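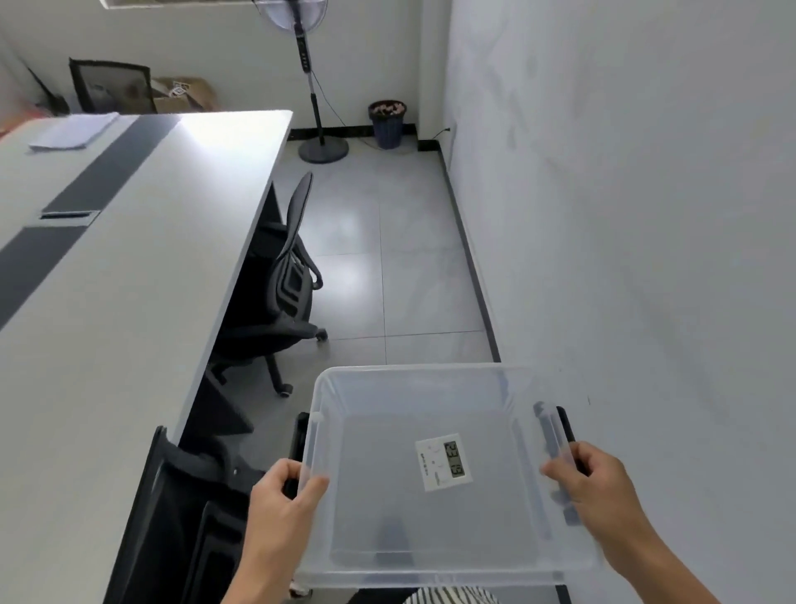 Handing a box over to the Kerkeso line

At Clonidlow the new cart moves 200 boxes a shift, so desk staff no longer walk them to the stockroom. Packing is still done by hand.

1. Take an empty clear box and lay the small thermometer-hygrometer flat on the bottom.
2. Carry the box by both rims, level, down the aisle. Keep chairs pushed in.
3. Set it on the intake shelf and press Start. The cart won't move a box over 12 kg — split the load if you get a red light.
4. Read the log on the Nurnetti screen before you leave.

The walking used to fill most of an afternoon. Those hours now go to checking returns and clearing rejects, and the two people who did the rounds have been trained on the screen. Ask them first if a box goes missing.

Updated October 2019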